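# How do you teach a robot to pick up a snack?

You can pick up a packet of biscuits without thinking. Your hand knows how wide to open and when to stop squeezing. A robot knows none of this until it is taught.

One way to teach it is to have people do the job first. They hold a gripper in their own hand, like the one a robot would have, and use it to pick things up. A camera on the gripper records each try. Later, a computer studies the recordings and learns which movements go with what the camera sees.

Florencia Ledesma and Finbarr Doherty tried this at the Skandenside lab. They wanted to know if it matters where people practise.

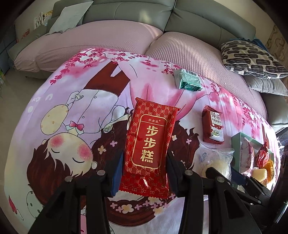 *Page last changed: October*

A packet like the red one between the jaws is a tricky thing to learn. It is shiny, so its colour can look different when the light moves. The blanket under it has a girl and flowers printed on it, and the computer has to work out that those are flat pictures — it can't pick up a printed flower.

The team collected 3349 recordings. One robot learned from recordings made at a plain lab bench. A second robot learned from the same number of recordings, made in ordinary homes, with sofas, cushions and blankets.

Then both robots were tested in 5 homes they had never seen. Each robot had 153 tries. The robot that learned at the bench picked up the right thing 80 times. The robot that learned in homes did better, but it still missed small sweets when they were close together.

The team's next question is about squeezing. A camera can see a packet, but it can't feel one.

**Words to know**

**Gripper:** the part of a robot that holds things.

**Jaw:** one side of a gripper.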